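The Table Corner, Finally Sorted Out (Mostly)

8 Mar 2022

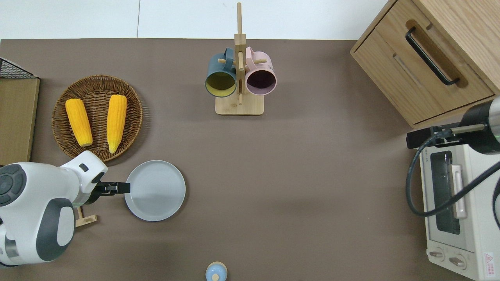

Two ears of corn in the round basket, one plate waiting, mugs on the tree.

Okay, so I promised a post about the big brown table and then went quiet for ages. Sorry! I've been busy moving the same six things back and forth across it, which is apparently my hobby now.

For anyone new, the table is the one I brought over from the old apartment in Demmont, and it's bigger than this kitchen deserves. I love it. It's a plain brown top that hides coffee drips like a champ, and against the white floor it looks much warmer than it ever did in the old place (that floor was a sort of oatmeal color and everything on it looked tired). But big tables attract stuff. Mail, chargers, a bag of clothespins I can't explain, half a roll of tape. By the end of January I was eating dinner off a space the size of a placemat.

So the plan was to make it a proper everyday food table. Plates, mugs, something to warm things up in, and a spot for whatever vegetables came home that week. Everything else had to go live somewhere else. I gave myself one weekend, and it took 10 days.

First, the mug tree. I have wanted one forever and kept talking myself out of it because my mother had one that fell over if you breathed near it. Mine has a square base in light wood and a straight post, and I bought it from the Stumia shop when I was supposed to be buying a shower curtain. The mugs hang upside down from short pegs, so the dust stays out of them, and you can grab one without moving four others. I was pretty strict about which mugs got to live there. The dark teal one with the yellow-green inside was a definite yes, and so was the pale pink one with the dark purple inside. I am a sucker for a mug that's a different color inside! You get this little surprise when you get down to the last inch of coffee. The rest of the mugs went into a box, and then I took a few back out of the box, and then I put them back in. We'll see how long that lasts.

A tip if you're getting a tree: check how thick your mug handles are before you fall in love with one. I had a big chunky mug from a craft fair that wouldn't go over the peg at all, no matter how I turned it. It holds pens now.

The toaster oven was the harder decision. It's cream, with two round knobs low on the front and a light tan handle on the door, and it's the best-looking thing I've ever plugged in. My old one was a hand-me-down with a door that had to be held shut with a fork (I'm not kidding, a fork). I spent weeks comparing this one with a shinier model from Grabner that had a digital screen and, I think, eleven settings. Who is using eleven settings? I do toast, leftover pizza, and the occasional tray of roasted chickpeas when I'm pretending to be a person who snacks on chickpeas. Two knobs is plenty. There's a small red-and-white warning label near the bottom corner on the right that I keep meaning to see if I can live with. I probably shouldn't peel off a warning label, so it stays.

I tried it in three different places before I settled. By the window was no good, the glare on the glass door made it impossible to see if the cheese was bubbling. On the counter it ate up all my chopping room. So over to the table side it went, close to the little wooden cabinet with the drawer, and that's worked out really well. The cabinet is light wood with a black bar handle on the drawer, and I like how the black picks up the dark glass on the oven. In the drawer I keep tongs, the good oven mitt, the bad oven mitt, and takeout chopsticks. I'd like to say it's organized in there. It's organized in the sense that it closes.

On to the basket, my favorite part! It's a round woven tray, brown wicker, pretty shallow, and I found it at the Zekonach flea market for 2 dollars. Two! The man selling it had a stack of them and seemed a bit annoyed that I only wanted one, and all the way home I was a bit annoyed about it too. I gave it a good scrub with an old toothbrush and some dish soap, rinsed it fast so it didn't soak, and left it to dry out overnight standing on its edge. It's come up beautifully.

I use it for whatever needs eating soon. That was a bit of a lightbulb thing for me. When vegetables go in the fridge drawer they're dead to me, I will not think about them again until there's a smell. When they're sitting in the basket looking at me I have to deal with them. This week it's corn, two ears, and yes I know it's not the season, please don't write in. The store had them and they were so yellow and I'd had a long day. I know corn really does better in the fridge if you're keeping it for any length of time, so this is a cook-it-tonight situation.

How I do corn when I can't be bothered to boil a whole pot of water: rub each ear with soft butter, a pinch of salt and a little smoked paprika, wrap it up in foil, and into the toaster oven at 400 degrees. Half an hour does it in mine, but yours might run hotter. Turn them once in the middle if you remember. I usually don't. Then unwrap them and squeeze lime over, and if there's any of that crumbly white cheese in the house, that goes on too. You can give them a couple of minutes more out of the foil if you like a few brown spots. Keep the butter in the foil and pour it over afterward, don't you dare throw that away.

Plates! I've gone down to using the plain light gray ones for every day. They're shallow and round and nothing special to look at empty, but anything you put on them looks good, corn especially. I had a set of patterned ones that I was forever worrying about chipping, and I've packed those up for when people come over. My one complaint with the gray is that fork marks show. A paste of baking soda and a drop of water gets most of them off, if you rub gently and have some patience, and I have a little patience on a good day.

I added it all up last night, because I always say I'm not going to and then I do. The toaster oven, the mug tree and the cabinet came to 396 dollars, and most of that was the cabinet. The plates were 39 for the set. That's more than I'd planned to spend on one end of one table, but the cabinet is solid and has already moved house once with me in my head, if that makes sense. I'm going to have it until I'm old.

Still on the list:

A proper trivet, so I stop using a folded dish towel for hot things.
Felt pads for the bottom of the mug tree, it scrapes a bit when I slide it over.
Something for fruit. The wicker tray is fine for corn but lemons roll around in it like marbles.
A decision about the tan wooden box at the other end. At the moment it's where things go when I don't know where things go, and I'd like it to be for bread or napkins or anything with a name.

Someone asked on the last post whether I was going to paint or oil the table. I don't think so! I did test a bit of oil on the underside back in the old place and it went a lot darker than I wanted. For now it gets wiped down with a damp cloth and a drop of dish soap after dinner, and then dried with a towel so it doesn't go streaky. If I spill something oily I blot it first and then go in with the soap. I used to use a spray cleaner with lemon in it but it left a film, and everything I put down felt slightly sticky afterward. If you've got a table that feels tacky no matter how much you clean it, try skipping the spray for a week and see.

The other question was about small kitchens and whether a table this size is worth it. For me, yes, a hundred times. I chop on it, I eat on it, I do my taxes on it (badly). I'd sooner lose the couch. You do have to be a bit mean with yourself about what's allowed to stay there overnight, and I'm still getting the hang of that part.

I'm hoping to do the shelf wall in April, if I can find brackets I like that don't cost more than the shelves. If you've got a favorite kind, leave me a comment, and tell me what you put on your corn while you're at it. I'm off to find the foil.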